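About Tromgate

We write the rules for robots that work in other people's houses, and then we go round and check that anyone is following them. 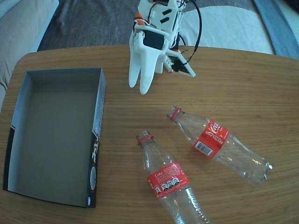 Tromgate started as a two-page list taped inside a cupboard door. It had been written in some temper after a gripper closed on the handle of a good teapot, and its first line was "Ask before you touch the crockery." The current edition of our Household Handling Code runs to 435 clauses. The crockery line survives as clause 2, with slightly better manners.

What we do

Our members are small outfits that test, train or demonstrate robotic grippers in ordinary homes: on kitchen benches, coffee tables and the odd ironing board. There is a respectable body of law and standards for robots bolted to factory floors behind yellow fencing. A lounge room has no yellow fencing. It has a rug, a dog and somebody's grandmother wanting to know when the table will be free.

The Code covers the bit in between. It deals with permission, clearances, cable routing, what may be picked up, what may on no account be picked up, and the condition a room should be in when you leave it. We also train operators, audit sessions and run a complaints line, which is answered by a human being during business hours and by a fairly curt recording at other times.

How we think about it

Most of our clauses are boring, and we've worked hard to keep them that way. A few that people ask about:

Objects. Use things a household would have anyway, and that the household won't miss. Empty soft drink bottles are ideal. Caps come off before the session and go in a container, never in a pocket, where they will travel to the next house. Glass needs a separate sign-off, and heirlooms are out, even when the owner is keen. Especially then.

Boxes. If the task involves putting something into a box, the box is open, empty and checked before work begins. This clause was added after an incident with a set of house keys and a very thorough operator.

Cables. Any loop of cable must clear the moving parts through the full range of travel. "It was fine last time" isn't a measurement, and our auditors have been asked to stop writing it down as one.

Surfaces. Timber tables belong to people who care about timber tables. Set the lowest fingertip height before the first run and test it slowly. If you scratch it, say so on the day. Operators who tell us promptly get a sympathetic form. Operators who move a fruit bowl over the mark get the other form.

Printed parts. 3D-printed fingers and brackets are welcome under the Code and always have been, despite some spirited letters. They must be inspected for cracks at the start of each session, and a repair made with tape is classed as a cry for help.

Where the Code came from

The first proper edition was drafted with Nindow, who build grippers, and Ocampo, who insure the rooms they're used in. The two parties agreed on very little, and the document was much improved by it. Tonadier joined later to run the training days and brought with them a colour-coded binder system we've come to depend on and would rather not discuss.

We have 18 member organisations and 15 trained auditors. The auditors work in pairs, one to watch the robot and one to watch the operator. Opinions differ on which is the harder job.

Getting our tick

Membership is open to any group that works with grippers in homes. You'll need to read the Code, sit the training day and let us watch an ordinary session. Please make it an ordinary one. We can tell when a place has been tidied for us, and we mark accordingly.

If you pass, you may use the Tromgate tick on your paperwork. You may not put it on the robot. It implies the robot passed, and the robot wasn't asked anything.

If you don't pass, you'll get a written report and a second visit. Nearly everyone who fails does so on cables.

Changes to the Code

We revise once a year, in November. Suggestions from householders are read first, followed by those from operators, followed by those from people who have only ever worked in simulation and have strong views about teapots.

Page last reviewed 2024-10-16.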